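The Desk Page

Welcome to the desk page! I've been promising this one since August, and here we are on 25th December with the dishes done and a whole quiet afternoon to fuss with it. It's about the white-topped table and the bits and pieces that live on it, plus how I've been getting on with keeping the thing tidy (some weeks better than others).

The table is the Lerkby, from Stasska. I paid 90 dollars for it secondhand and hauled it up the stairs with Gwilym Foulkes, who lives across the hall and has a much better back than I do. I had my heart set on the Uvden at first, but it was 457 new and I just couldn't do it - not for something I was going to put coffee cups on. What sold me on this one was the thin wood rim around a plain white top. It's smooth, it's matte, and it wipes down in about two seconds.
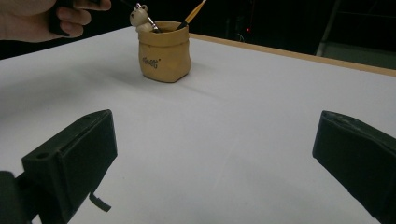 I did try an all-wood desk before this, a big old Ruddock thing with drawers that stuck, and I never once saw the bottom of those drawers after the first month. With no drawers at all I have to decide where stuff goes, so out went the dried-up markers, the three staplers and a shoebox of cables I was scared to throw away. Gwilym took the cables. I haven't asked.

The pen holder is my favorite thing on the whole desk! It's tan and made to look like a crumpled paper bag, folded top and wrinkles and all, and there's a little cream bear sitting up on the rim. My sister thought it was a real bag and nearly tossed it. I keep meaning to thin out what's in there, and then I find one more pen that still writes.

Next up is the shelf over the desk, which can take up to 100 pounds according to the box, though I plan to load it with paperbacks and one fern. I still need to find the wall studs. If anyone has a trick for doing that in an old plaster wall, please write to me - the knocking method is driving Gwilym nuts.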